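On Keeping Clothes Longer: Notes After a Year of Buying Very Little

In April of last year I set myself a rule: no new clothing for twelve months, with an exception for socks and underwear. The period has now ended, and several readers have written to ask for an account of it. I am pleased to provide one.

The rule was prompted by an inventory. Before moving to the apartment on Felley Street, I was obliged to remove everything from the closet, and I found 42 shirts. I wore 14 of them with any regularity. The remainder had been purchased for occasions, or at a discount, or in a size that I expected to be in due course. It seemed reasonable to stop adding to the total until I understood what I already owned.

The first two months presented no difficulty. The third did. A seam opened on my gray work trousers, and my usual practice would have been to replace them the same afternoon. I took them instead to Omerović, the alterations shop near the library, where the repair cost $15 and was completed overnight. The trousers remain in weekly use. I have since taken in two jackets and a coat, and I regret having passed that shop for so long without entering it.

Smaller repairs are now done at home. My colleague Peninah Sang lent me a mending kit and spent a lunch hour demonstrating how to sew on a button with a thread shank, so that the button does not pull against the fabric. She also recommended waxed thread – I had never heard of it – and it has proved superior to the thread I had been using. My hems are not yet straight. They are, however, holding.

Laundry required the greatest change in habit. I had been washing everything warm, after a single wearing, and drying it on the highest setting. Ecaterina Mihăilă, who writes to me from time to time on household matters, advised cold water and a shorter cycle for anything dyed, and line drying wherever space permits. Denim in particular should be turned inside out and washed far less often than most people suppose.
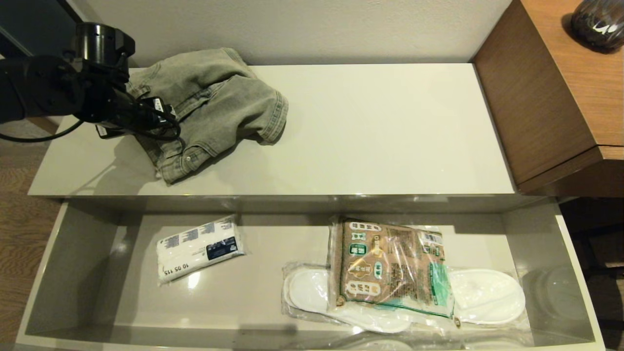
I have adopted her advice in full, and the colors of my darker garments have held noticeably better than in previous years. The electric bill has also declined, although I changed several habits at once and cannot attribute the whole reduction to the dryer.

There were two lapses. The first was a raincoat, purchased at Gellis during a week of continuous rain after my old one had failed at the shoulders. The second was a scarf, for which I can offer no defense. Both have been entered in the record.

As to the money, I had estimated my annual clothing expense at $500. Repairs, thread and the two lapses together came to considerably less than this, and the difference has been set aside for a pair of resoleable boots, which I intend to buy in the autumn.

The rule will continue in modified form. One item may enter the closet when one item leaves it, and the departing item must be given to a person or an organization that has agreed to accept it. Readers who have found a good use for worn-out T-shirts are invited to write. I have a full bag of them in the hall and already possess enough dust cloths.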